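Stolside to bring hotel linen washing back in house

Stolside will reopen the laundry at its Drorkivska site in March, ending a contract under which bed linen and table linen were sent out for washing. The company said the change was approved on 26th August after a review of turnaround times and fabric wear.

The plant will have two washing lines and a single dryer bank. At full load it is rated at 115 kg an hour, enough to serve the hotel's 141 rooms and the restaurant on one shift. Coloured cotton will be run separately from whites at a lower temperature.

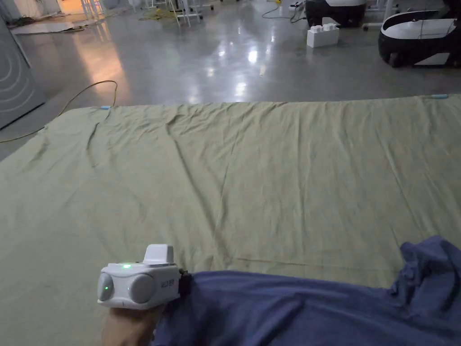

Business > Hospitality

Niamh Sheehan, operations manager at Stolside, said the main problem under the old contract was delay. Sheets were coming back after three days, and the hotel had to hold extra stock to cover the gap. "We were paying to store linen as well as to wash it," she said.

Flat items will be pressed while slightly damp and folded by hand. Creasing in storage was one of the faults listed in the review, along with frayed hems and uneven shrinkage - the last of these mostly in older stock.

Water from the final rinse will be held in a tank and used for the next pre-wash. Kimie Onishi, who drew up the technical specification, put the expected saving at 37 per cent of fresh water per cycle. The figure has yet to be tested under load.

Fitting out is due to start once the floor drains have been replaced. The current contract, held by Puster, runs until the new lines have passed their trial period.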